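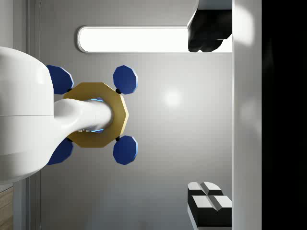

What went wrong in April

The short version: the four-pad gripper let go of a panel in simulation when it should have held on, and working out why has been the most useful stretch of the Flineck project so far. We are behind on one milestone, and we know far more about our own controller than we did in March.

The tool is the one described in our last report, a gold ten-sided plate on the end of the arm with four blue pads joined to it at the corners. Each pad reports its own grip, and Walla, our control software, decides from those reports whether the arm may move. During the long soak run the arm made 3597 lifts in the simulator. In 19 of them the panel slipped during the turn, and in two it came off altogether. No hardware was involved and nobody was at risk, but the same code was due to go onto the real arm at Cavalcanti the following month, so we stopped the run and put the transfer on hold that afternoon.

What we found

At first we blamed the pads. We made the surface grippier, then less grippy, and the slips hardly changed. The breakthrough came from replaying every bad lift at a tenth of the speed (slow work, but great fun once the pattern showed!). In each one, a single pad had lost its grip just before the turn, and Walla had carried on using that pad's last good reading. The arm believed it had four pads holding when it had three.

So the fault was ours, in the way old readings were kept. A missing report was treated as "no change" when it should have been treated as "no grip".

What we have changed

Walla now throws away any pad reading that is too old and brings the arm to a gentle stop. A stop with a load on asks for an operator before it will start again. We have also asked Daka to send a heartbeat from each pad separately — at present all four share one, which hid the problem nicely.

With the first fix in place we reran the bad lifts and the arm stopped before the turn in all of them. That is very encouraging, though it is a small set and we picked it ourselves.

Effect on the plan

The move to the real arm slips by nearly 6 weeks. The extra time goes on a full repeat of the soak run, with pad failures injected on purpose, and on the new heartbeat. The budget is unchanged, as the simulator time was already paid for.

We would like your agreement to one thing: that the Cavalcanti trial starts with foam panels in place of the glass ones. We can send the replay files and the fault log with the next claim, or sooner if you would like to see them.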